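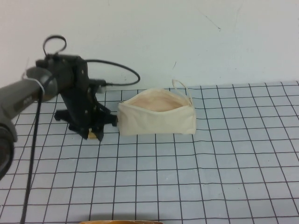 Week 3 – soft things

Last week's wooden blocks were kind to us. A block stays the shape you left it in. Cloth doesn't, so this week I want you to forget about speed and think about where the fingers go.

Before you run anything, jog the arm by hand to the rim of the pouch and write down the pose. Do it from both sides! Gifty Nutsugah did hers from one side only last September and spent the whole lab chasing a number that was never going to work.

Start with grip force at 40 in the Mulura panel and go down from there, never up. If the canvas folds in on itself, open the fingers, back off and reshape it yourself.

Each pair needs 44 logged attempts by the end of the session, failures included (I love failures, they make much better reports). Roughly a third of last year's were misses and those groups still got good marks.

Reading: Osei, chapter 3, up to the bit on friction. Skip the proofs for now – we'll do them together.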